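Capítulo 4
A segunda vida da roupa: o que sabemos e o que supomos

Poucos temas do consumo doméstico geram tanto consenso com tão poucos dados como a reutilização de vestuário. Pergunte-se a uma turma o que acontece a uma camisola depositada num contentor de recolha e quase todos responderão que alguém, noutro lugar, a vai vestir. A resposta é simpática. Convém desconfiar dela.

Neste capítulo vamos examinar o percurso das peças usadas desde que saem do guarda-roupa até ao seu destino final, e veremos que os números que circulam sobre esse percurso são, em boa parte, frágeis. O leitor deve chegar ao fim capaz de distinguir uma taxa de recolha de uma taxa de reutilização, duas grandezas que relatórios e campanhas publicitárias confundem com uma frequência difícil de atribuir à distração.

4.1 Um problema de definição

Comecemos pela palavra «reutilizado». No inquérito municipal de Drornby, que usaremos como caso de estudo, a empresa de recolha Koskela declarou ter reutilizado 60 por cento do material recebido. Faustine Fleury, que analisou os registos, verificou que a percentagem incluía tudo o que tinha saído do armazém: peças vendidas em loja, fardos vendidos a intermediários e trapos cortados para uso industrial. Um fardo vendido contava como reutilizado no momento em que o camião partia. O que lhe sucedia depois não constava de nenhum documento.

A objeção habitual é que não se pode seguir cada peça. É verdade, mas daí não decorre que se possa presumir o melhor resultado possível para todas elas.

4.2 A triagem e os seus critérios

A triagem manual é a etapa em que se decide o valor de uma peça, e também a menos documentada. Os manuais falam em estado, fibra e procura. Na prática, Přemysl Halás observou no armazém da Vema que dois trabalhadores experientes, diante das mesmas 146 peças, discordavam com regularidade, sobretudo quanto às malhas. Uma malha canelada deforma-se com o uso, e a deformação só se avalia bem com a peça estendida.

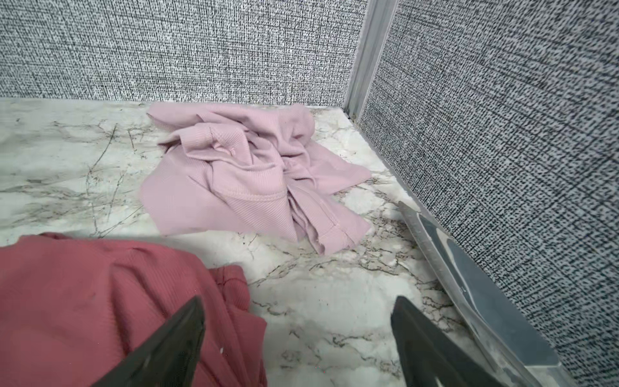
Fig. 4.1 Peça canelada rosa-clara, amarrotada, sobre superfície branca de padrão marmoreado.

Os defensores da classificação por categorias de qualidade (A, B e C, na versão mais comum) sustentam que a experiência corrige estas divergências. Pode ser que sim. O estudo de Halás não encontrou, porém, maior concordância entre os trabalhadores mais antigos, e a amostra era demasiado pequena para encerrar a discussão num sentido ou no outro.

4.3 Quanto pesa uma boa intenção

Em outubro, a campanha de Drornby recolheu 2.610 quilogramas de têxteis, valor que a imprensa local arredondou generosamente e apresentou como poupança ambiental. Para que o fosse, cada peça recolhida teria de substituir a compra de uma nova. A esta relação chama-se taxa de substituição, e dela depende quase todo o argumento ecológico a favor da roupa em segunda mão. Se quem compra um casaco usado por pouco dinheiro compra também o novo que já tencionava comprar, a poupança desaparece.

A cadeia de lojas Tekon afirma ter cerca de 4.000 clientes regulares na secção de usados. Ignoramos quantos deles deixaram de comprar noutro lado. A empresa não perguntou.

Antes de avançar para a secção 4.4, dedicada aos métodos de estimativa da taxa de substituição, recomenda-se rever a distinção entre fluxo e existências apresentada no capítulo 2.

Termos a reter: taxa de recolha; taxa de reutilização; taxa de substituição; triagem; fardo.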